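Ticket: Hand segmentation mask drops out on window-facing poses, planner inflates obstacle and stalls
Project: Jollness / perception
Site: Drukthorpe, upper floor lab
Status: Resolved, one follow-up open
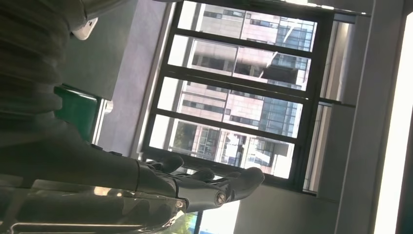 Summary

The self-filter in the wrist camera pipeline is supposed to remove the arm and hand from the depth cloud before it goes to the planner. With the arm turned toward the windows, part of the hand stays in the cloud. The planner then treats our own fingers as an obstacle sitting inside the gripper envelope and refuses to plan. The operator console shows "start state in collision" and the arm holds position.

Poses facing the inner wall are fine. The same joint angles with the base turned the other way are also fine.

Environment

Geline planner, current release branch
Xia perception node, self-filter enabled, padding at default
Wrist camera on auto exposure
Replay log 404, recorded at 2:40 in the afternoon, blinds up

Steps to reproduce

1. Start the Xia node and wait for the filter to report ready.
2. Move to the window-facing pose in the pose list.
3. Request any plan. It fails at the start state check.
4. Lower the blinds and request it again. It plans normally.

Log entry 1

Checked the obvious things first. The URDF matches the arm, and the camera extrinsics were last calibrated in November and still pass the board check. Overlaying the model on the color image puts the forearm and the wrist where they should be. No joint offset to speak of, so this is not a kinematics problem.

Log entry 2

Stepped through replay log 404 frame by frame with the mask drawn on top. The hand is black and the daylight behind it is very bright, so auto exposure swings whenever the arm turns. Each swing is followed by a short run of frames where the learned mask loses the finger tips. The arm holds up better, except along the ribbed sleeve, where the edge gets ragged but stays inside the padding.

Of 200 frames in the window section, 74 had at least one finger outside the mask. One bad frame is enough, as the voxel map keeps a point until it is cleared by a later ray, and rays through the glass return nothing.

Log entry 3

Also found returns below the forearm that do not match any real object. There is a clear, glossy surface there and it reflects the arm. The reflections come back as a thin patch of points at the wrong depth. They are outside the hand, so they did not trigger the start state failure, but they do shrink the free space on that side. Split off as a separate item.

Log entry 4

Tried three changes, one at a time, on the same replay.

Larger padding on the finger links: failure gone, but grasp approaches near the table edge started failing too, because real objects got filtered out with the hand. Reverted.

Fixed exposure: bad frames down to 40. Better, still not usable on its own.

Geometric mask from joint states combined with the learned mask, taking the union: no bad frames. Cost on the Xia node is small and the frame rate did not change.

Log entry 5

Kept the union mask and the fixed exposure – the second mostly to keep the color images readable for whoever labels them. Also changed the voxel map so that a point inside the geometric hand volume is cleared on the next update, even when no ray passes through it. Ran live with the blinds up, ten plans from the window-facing pose, all accepted.

Config changes

self_filter.mode: learned -> union
camera.exposure: auto -> fixed
voxel_map.clear_inside_links: false -> true

If you have a local override file, it wins over these. Delete the old self_filter block from it before you pull, or the node will start in learned mode without a warning.

Follow-up

Ghost points from the clear surface are still present. Current workaround is a static exclusion box in the Geline scene file. The box has to be edited by hand if the base is moved.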